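December, equipment planning, second enclosure

Ottar Hovland wants a number from us before the budget closes, so I spent the morning on quotes. Writing it down before I lose track.

Arms: two more of the same, so that spares fit both stations. Netuleo quotes 3740 for the pair with bases and grippers. Hellström came in at 3000, but wrist cameras are extra and they would not commit to a delivery week. I lean toward Netuleo. Ask both again about mounting bolts.

Frame: aluminum extrusion from Mesov, same profile as now. Corner brackets come in bags of 40 and we won't need another bag after that. Wall panels we can cut ourselves if the saw is free.

Wustero has the power supplies. Lead time is nine weeks, so that order goes first whatever happens with the arms.

Cabling still needs a line in the budget. On the current station the boards sit under the front rail and the thin wires just hang there. I'd like covered channel on the new one. 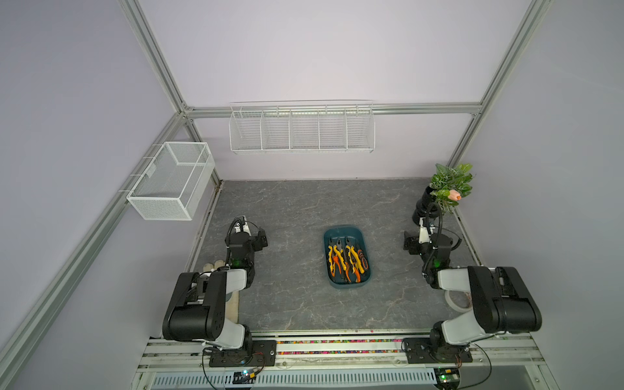
Small items: wire baskets for the back and left walls, one more plastic tray, hand tools. Pliers with yellow-and-black handles like the ones we have are fine, no need to shop around. White tape too.

Open: does the second station get its own PC or share? Ottar thinks share. I would price both and let him pick.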